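## 3.2 Collecting the demonstrations

All demonstrations were recorded by hand. A person holds a gripper in each hand, with a camera fixed to the gripper body, and carries out the task as they would with their own fingers. The policy is later trained on the camera images, the path of each gripper and the opening of the jaws. No robot arm is needed at this stage, so recording could be done in ordinary homes.

We used two homes, one in Ullamgate and one in Bendham. Asnakech Tsegaye and Meron Degefa did most of the recording in Ullamgate, and Abrehet Negussie did the rest in Bendham. Each of them had used the grippers before on the Genwood drawer tasks, but none had worked with small, loose objects. We gave them one afternoon of practice and threw those recordings away.

The task is to separate a pile of jewellery into single pieces laid on a cloth. Before each demonstration the pieces are gathered up and dropped from a cupped hand, so the pile is different every time. The collector starts with both grippers away from the pile and open. We asked them to take the piece that looked easiest and to leave the order otherwise free. An early version of the instructions fixed the order, and this led to a lot of tugging at pieces which were still trapped under others.

A demonstration was kept if every piece ended up on the cloth and apart from its neighbours. Dropped pieces were allowed, provided the collector picked them up again without using their hands. We think these recoveries are worth having, as the policy drops pieces too. Stanisława Kalinowski checked the recordings each evening and removed 18 in total, mostly where tracking was lost when one gripper passed in front of the other.

Surfaces were chosen to be soft and busy. On a plain table top the pieces are easy to find in the image, and a policy trained that way did poorly when we moved it to a bed (Section 5). 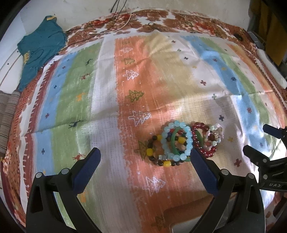 **Figure 2.** View from one of the hand-held grippers, with the jaws open over a pile of bracelets on a patterned cloth. The second gripper is at the right.

Soft surfaces also change how the pieces are grasped. The collectors pressed the finger pads slightly into the cloth before closing, and often caught a fold along with the bead string. We left these grasps in the data. Removing them would have meant labelling each grasp by eye, and the Ruddock tool we use for trimming works only on whole recordings.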